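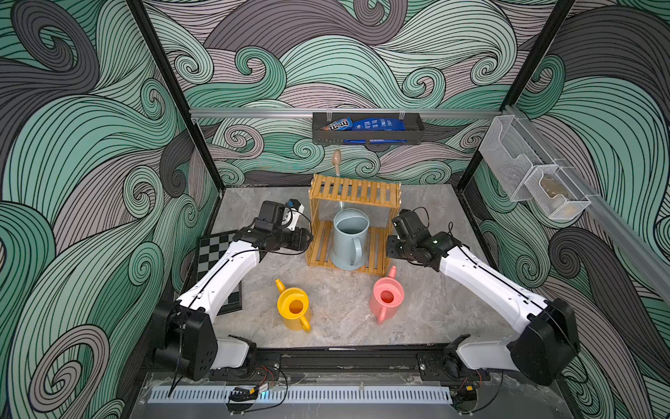
One reader in Fodville wrote to say that watering by hand is a waste of a good evening, and that anyone with more than a few pots should put in drip line and be done with it.

I read the letter out to a vegetable grower in Garkville, who has kept the same backyard beds going for 17 years with watering cans and a rainwater tank. She laughed at it a bit, then agreed with some of it.

"If I had an acre I'd have drip line," she said. "I've got tomatoes, beans, some silverbeet and a lemon tree. By the time I'd fixed the blocked drippers I could have watered the lot."

She had drip line for two summers. The water where she lives is hard and the drippers clogged with scale. She pulled it out one January when she found a whole row of beans dead at the far end, where no water had been getting through.

"I hadn't looked at them for a week. The timer was going off, I could hear it, so I thought they were fine. With a can you have to go and stand there." 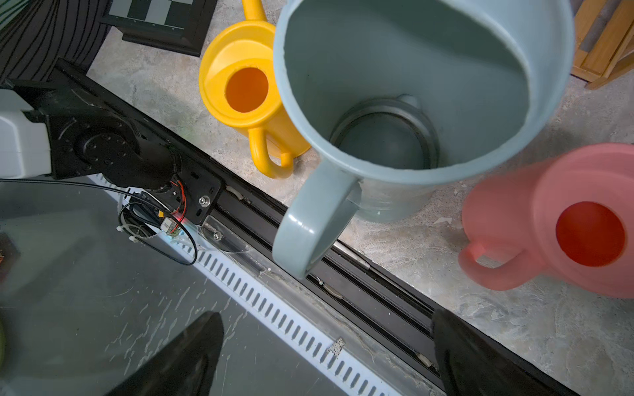
## Mornings, mostly

She waters at 5 in the morning through summer and a bit later once the nights cool down. Evening watering is all right for the lemon, she said, but her tomatoes get mildew if the leaves stay damp overnight. She waters the ground and keeps the leaves out of it.

The beds don't get watered every day. She pushes a finger into the soil up to the second knuckle, and if it's cool and a bit sticky down there she leaves it alone. Seedlings are the exception. They get a small drink daily until they have their second set of true leaves, and after that she starts skipping days.

"People kill more with kindness than they do with neglect. My sister drowned a passionfruit."

What about the weight? A full can is heavy, and she has a crook shoulder. She fills hers halfway and makes more trips. She also takes the rose off for anything established and pours slowly at the base, in two goes, so the first lot soaks in before the second. On sandy soil she'd do three.

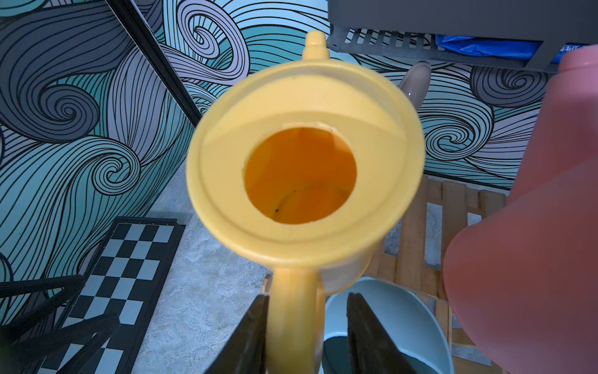

*Yellow plastic watering can, from above.*

The tank came from Atis, a small outfit in town that has since closed. It holds 557 litres and sits off the shed gutter. In a dry year it's empty by Christmas and she goes back to the tap. In a wet one she has water left over and gives it to next door.

Mulch matters more to her than the tank does. She uses pea straw from Ilie, the produce store on the Fodville road, and puts it on thick after a good soak – never on dry ground, where it only keeps the rain off. She pulls it back a hand's width from the stems.

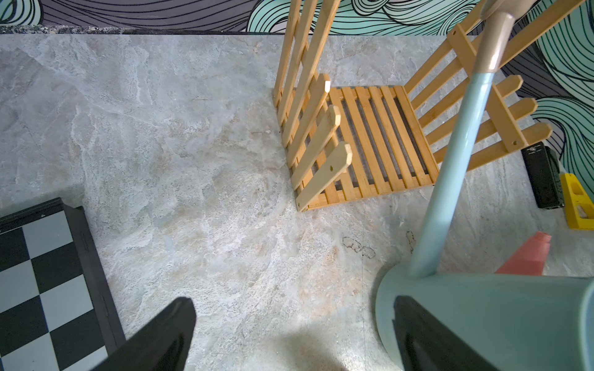 **Coralie Munt**
Garden writer

I asked whether she'd ever go back to a timer. She said maybe, if the shoulder gets worse, and only for the lemon. The beds she'd sooner make smaller.

"We had 300 millimetres one year, for the whole year. I still got tomatoes. Not many, and the skins were tough, but I got them."

The beans are nearly finished now. She was letting the last pods dry on the vine for seed, and had stopped watering that row altogether.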